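Notes for Week 6, Intro to Automation. These cover the visit to the Cloreck open day up at Utstead, and they're written for the people who came as much as for the four of you who missed the bus. I've typed them up from my scribbles, so forgive the jumps!

Cloreck do handling cells for small warehouses, mostly picking and packing, and they let the public in every August. They ran an extra day this spring for college groups, and Kylie Kerslake (who looks after their demo benches) very kindly gave us the whole morning. Have your workbook open at the section on end effectors, because most of what follows hangs off it.

## 1. The tape bench

We started with the bench I liked best, and it was the plainest one there. A roll of packing tape, a woven basket, a two-finger gripper and a speckled benchtop that gave back a fair bit of glare. You all know I'm a sucker for a simple task done properly.
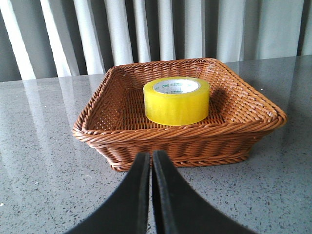 *Fig. 1. Wrist camera view, fingers nearly closed in front of the basket.*

Think about what the arm has to cope with. The roll is round, it's glossy, and it's see-through enough that a vision system can have trouble deciding where the edge is. The basket has sloping sides and a thick rim, so the fingers have to clear the rim going in and coming out, and you can't just drive in flat from the front. Ridwan asked whether you'd grip the roll across the outside or put one finger down the core. Great question, and I'd like everyone to have a go at it in the exercises below.

A few numbers from Kylie's talk, for your notes:

- the roll they use for setup weighs 300 g
- the travel speed on open days is capped at 40 per cent of maximum
- her team had logged 1,750 picks on the Mangundap controller before our visit

Don't memorise those. I only want you to notice that a picking cell gets judged over a great many tries, and one lovely pick in front of visitors tells you very little.

## 2. What the wrist camera is good for

Fadwa spent most of the morning glued to the monitor (fair enough, so did I), and she's let me put her write-up in here. I've fixed two commas and left the rest alone.
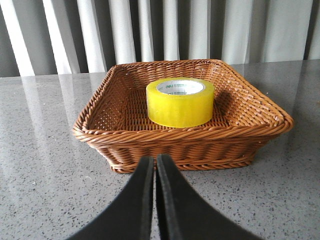 By Fadwa El Fassi

I'd always thought of the camera as something up on the ceiling, so the wrist view took some getting used to. The fingers are always there at the bottom of the picture and everything else shifts around them. You get a beautiful look at the basket, right down to the twist in the rim, and you can even make out the "deli" mark on the tape's core. What you don't get is the arm. If the elbow were about to clout something off to the side, this camera wouldn't tell you a thing.

The other bit I wrote down was the light. The curtain's stripes reflect in the benchtop on the left, long and pale, and I reckon a sloppy edge detector would have a field day with them. Mieczysław said to try masking out the benchtop and only searching inside the rim. I'd like to test that in the lab if we can borrow a basket.

(Yes, we can borrow a basket. See me. — E.T.)

## 3. Stepping back

The fixed camera tells you the things Fadwa was missing. Now you've got the elbow, the wrist, and all that cable, which is what I'd like you to look at.

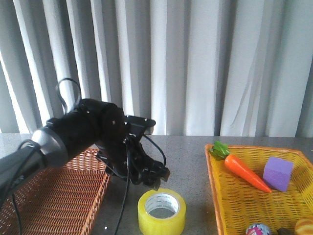 *Fig. 3. Fixed camera: the arm over the bench, with the tape roll lying flat and a basket on either side.*

Look at the long cable that hangs from the wrist and passes between the left basket and the tape. Dress a cable too tight and the wrist can't turn; leave it too slack and it can catch on a rim or drag something along with it. On the Bornell arm in our own lab we use clips along the forearm, and I nag you about them every single week, so now you know I'm not just being fussy.

The basket on the right is a harder job again. There's a toy carrot in there with a purple block up beside its tip, so a gripper going for one has to think about the other. Compare that with Fig. 1, where the tape has the whole basket to itself.

## Exercises for next week

1. Sketch two grips for the tape roll, outside and core. Mark where each finger goes and say which one you'd pick for a roll sitting close to a basket wall.
2. List what you'd want from each camera before you let the arm move. Half a page is plenty.
3. Suggest a route for the hanging cable. A rough drawing's fine.
4. Choose the carrot or the block and describe your approach direction.

Bring your sketches on paper, please, as the scanner in the lab is still on the blink.

Elsie Trevaskis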